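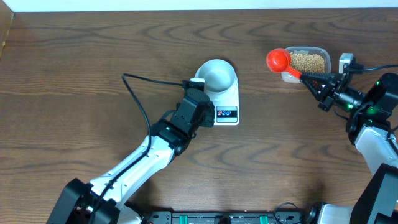

According to Wouter Boersma, the cell should have stopped the first time a tare reading disagreed with the one before it, and the fact that it went on working is the part of the report that other laboratories ought to read first. He would have accepted a dozen false alarms a day in exchange for one honest stop.

His view is now widely shared at the Nekalura Institute, where the Taltari project spent much of the summer finding out why a two-armed dispensing cell had been putting the wrong amount of food in a bowl and recording the amount as correct.

The Weight That Was Not There
How a light touch on a scale spoiled a summer of measurements

The task assigned to the Taltari cell is modest. One arm takes up a measuring scoop, draws dried soybeans from an open plastic container, and empties the scoop into a bowl standing on a kitchen scale. The other arm attends to the bowl. When the reading reaches the target, the scoop is withdrawn, the result is written to the log, and the bowl is emptied for the next cycle.

Work of this type is of interest to the Institute's partner, Bivis, which supplies portioning equipment to hospital kitchens and school meal services. In those places a portion is often a matter of diet as well as cost. A kitchen that serves patients on a controlled intake must be able to rely on the number entered beside each tray. Bivis had asked for a trial using ordinary household tools, on the grounds that many small kitchens own nothing else and will not replace what they have.

The trial opened in June and was planned to run for 2,000 cycles. When it closed, the cell's own log reported that every one of them had finished normally. A separate check, made by weighing the bowl's contents again on a laboratory balance, found that 1,780 had come within the permitted error. The others had not, and in nearly all of them the portion was too large.

A failure rate of that size was not in itself a cause for alarm. Early trials often do worse. What concerned the project was the agreement within the log. The cell had no record of a bad pour, a dropped scoop, or a missed target. By its own account, nothing had gone wrong.

First suspicions

The scale was examined first. It had been bought as a common consumer item, and the team assumed that it had drifted with use. Reference weights were placed on it at the start and end of each working session for several days. The readings stayed where they should.

Attention then turned to the scoop. Beans can cling to one another or lodge in the corner of a container, and the quantity lifted on each pass is never quite the same. The cell was designed with this in mind. It pours, reads the scale, and decides whether to pour again, so that an uneven scoop should affect the time taken and leave the final amount alone. The logs bore this out. Cycles with ragged scoops were slower, and they were no more likely to be wrong.

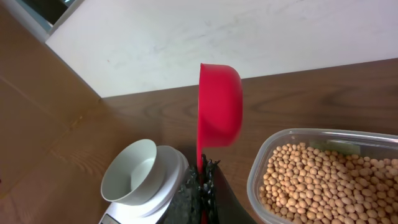 The scoop in the right gripper, with dried soybeans to one side and the empty bowl on the scale to the other.

A third line of inquiry concerned the camera software that reads the scale's display. Maes, the contractor that wrote it, supplied a reader that had been trained on displays seen at an angle and under uneven light. Maes engineers spent a week comparing saved views of the display with the numbers entered in the log. They found a few misread digits, all of which had been caught by the reader's own checks and read a second time. The software was reporting what the display showed.

It followed that the display itself had been wrong at the time of each failure, even though the scale was sound whenever it was tested. The difference between the two conditions was the presence of the arms.

A small, steady load

The cause was located by Boersma and set out in an internal notice dated September 13, 2024. At the start of each cycle the left arm brings its gripper to the side of the bowl. The purpose is to confirm the bowl's position and to keep it from shifting when beans are tipped in from the other side. The motion ends when the controller judges that contact has been made. The scale is then set to zero, and pouring begins.

In most cycles the fingers met the bowl squarely and pressed sideways, which a scale does not register. In some, however, the bowl had been set down slightly away from its usual place, and a finger came to rest on the rim. A small part of the arm's holding force was then directed downward. The scale, which cannot tell an arm from a bowl, included that force when it was set to zero.

The error remained hidden while the contact held. Partway through the cycle, the left arm was programmed to ease away so that the right arm would have room to tip the scoop. When the finger lifted, the downward force went with it, and the display fell by the same amount. The controller saw a portion that had become too light and ordered more beans. It continued until the display showed the target again. By then the bowl held the correct portion and the weight of a fingertip besides.

In the worst case on record the excess was large enough to be seen by eye. In the usual case it was slight, and no person watching the cell would have had reason to question it.

The notice is frank about the role of the people involved. A reading that falls while food is being added is physically impossible in a sound system, since beans do not leave a bowl on their own. The log contained hundreds of such falls. They had been classed as "settling" in the first week of the trial, when the team was tuning the cell, and a filter had been written to smooth them away. The filter was never reviewed. 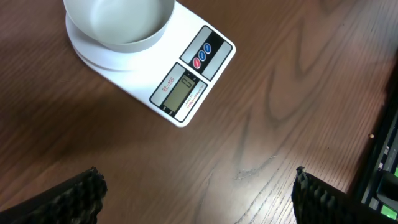 The question of zeroing received the longest treatment in the notice. On a household scale the zero is set by a button, and the device accepts whatever load is present at that moment. This is a convenience to the cook, who may wish to leave the weight of a bowl out of the count. For an automatic cell it places a great deal of trust in a single instant. Once the zero has been taken, later readings carry no trace of what was on the platform when it was set.

A safety matter as well

The Institute's safety office became involved for a reason only partly connected to portion size. In tracing the fault, the team found that the left arm had in certain cycles pushed against the bowl with more force than the motion called for. The controller had been told to hold position. When the bowl stood nearer than expected, the arm tried to reach a point that the bowl already occupied, and it kept trying.

No one was hurt, and no equipment was damaged. The office observed, however, that the same behavior would be unacceptable if the obstacle were a hand. Staff had been in the habit of reaching in to straighten the bowl between cycles while the arms remained powered. The practice was ended on the day the finding was reported. The bowl may now be touched only when both arms are parked and the hold switch is engaged, and a limit on contact force has been added at the controller.

"We had classed the cell as low risk on account of its size," Boersma said. "The arms are small and the food is dry beans. I do not think any of us would have let a person reach into a larger machine in the same way."

The classification has been withdrawn. Small cells at the Institute will be assessed by the same procedure as large ones, and those already in service are to be examined in turn.

What has changed

The corrected sequence separates contact from measurement. The left arm may touch the bowl to find it, but must withdraw fully before the scale is set to zero. The controller then waits for the reading to stay still and compares it with the last accepted value for the same bowl. If the two differ by more than 4 grams, the cycle stops and a person is called. During pouring, any fall in the reading also stops the cycle. The filter has been removed.

A repeat trial of 400 cycles has been completed under the new sequence. All portions that the cell accepted were confirmed as correct by the laboratory balance. The cell also stopped itself a good deal more often than before, chiefly because the bowl had been knocked when the left arm was no longer there to steady it. Bivis has asked whether a shallow ring fixed around the foot of the bowl would serve in place of the arm. Drawings have been made, although some at Nekalura object that a fixture of this kind defeats the purpose of a trial with ordinary tools.

Maes has taken up a different point. Its reader had passed on each number with a measure of confidence, and that confidence was high throughout, as it should have been for digits that were plainly legible. The controller treated it as confidence in the weight. The company is revising its manual to state that the figure refers to the reading of the display alone, and it has written to other customers with the same advice.

The project's records from June onward have been marked as unsuitable for use in training until the affected cycles can be separated out. That work is being done by hand, cycle by cycle, from the saved views of the bowl and the left gripper, and is expected to continue into the winter. The second phase of Taltari, in which the cell will move from beans to rice and flour, has been put back until it is finished.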